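Two Arms and a Toaster Oven: Bench Tips from the Clillgate Workshop

Filed under: Workshop, Kitchen, Things That Seemed Easy

The plan was to have a pair of arms put food in a toaster oven and take it out again. A child of four can do this, though you'd rather they didn't. We have been at it since November in the back room at Clillgate, and the notes below are for anybody clearing off a table to try the same. They cover the bench and the oven. The software is its own long story and I'm in no mood to tell it.
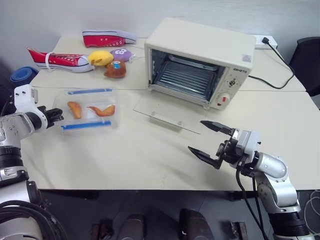

Clillgate, 27/12/2023

Start with the tables. Two pushed together give you reach for both arms, and they also give you a seam, which will find the corner of everything you slide across it. Level the legs before you clamp anything. We did ours with folded cereal box for a while, then bought Tumus screw-in feet, and the cereal box was nearly as good.

Keep the power strip at the back, against the wall, on the side nearest the oven. Ours used to live at the front, where an elbow switched it off 3 times in one evening. Let the oven cord take a lazy loop along the table and make sure neither arm can get a finger under it. If your arms are bolted at the front corners as ours are, bundle their cables low and leave more slack than looks tidy. A tight bundle is fine right up to the first full turn of the base.

Practice on the oven cold. Set the dials to off and leave them there for the first 500 runs. We got through those in a month of evenings, and the worst casualty was a drumstick.

On the subject of drumsticks: use toy food. It's light, it doesn't go off, and you can drop it for as long as your patience holds. Pick awkward shapes on purpose. A chicken wing is a mean little object with no good side to grab, and if your gripper can lift one out of an open box it will manage toast. Soft toys are good for warming up, and so are old canvas sneakers, which flop in a way no block of wood ever will. Visitors will ask what the sneakers are for. Pick an answer and stick with it.

Leave the lid off the food box. I know it's a separate skill and a worthy one. Do it next year.

Now the door, which ate most of our time. A drop-down door should be opened in two moves: pull it a little way off the catch, then let go and push down from the inside. Try to do it in one sweep and the gripper ends up trapped between handle and table, making a noise like a coffee grinder with a spoon in it. Slow the last part to 20 percent speed. Put a dab of felt under the door if yours lands hard.

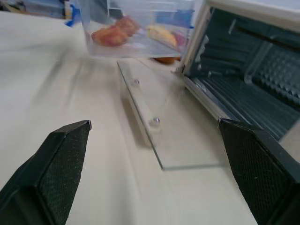
Glass doors are a nuisance for any camera, and a wrist camera gets the worst of it. The arm has to know where the door is and the camera would rather look at the tabletop through it. Lying flat on a pale table, ours comes down to thin bright edges and two round screw heads, so the screws are what we line up on. They catch the light, they stay put, and they cost nothing. We spent a weekend on printed markers from Eltis before noticing them. If your door has no screws showing, a scrap of matte tape on each corner does the job. Use the kind that peels, and take it off before the oven is ever switched on.

Wipe the finger pads. Textured pads pick up lint and dust from everything, and a dusty pad will hold a plush toy all day and lose a plastic banana in a second. Damp cloth, no soap, once a session.

A wire rack is not a shelf. Small things tip through it or lodge between the rods. Come in high, lower straight down, and open the fingers only as far as you need. The Subramaniam bracket we bolted on the wrist lets us tilt a few degrees more, which saved the sides of the oven from further scratching.

Last bit of housekeeping. Write down what counts as a success before you start counting. Ours is food on the rack, door shut, nothing on the floor. By that measure we are at almost 80 percent, and the missing part is mostly the door.

Next month: knobs.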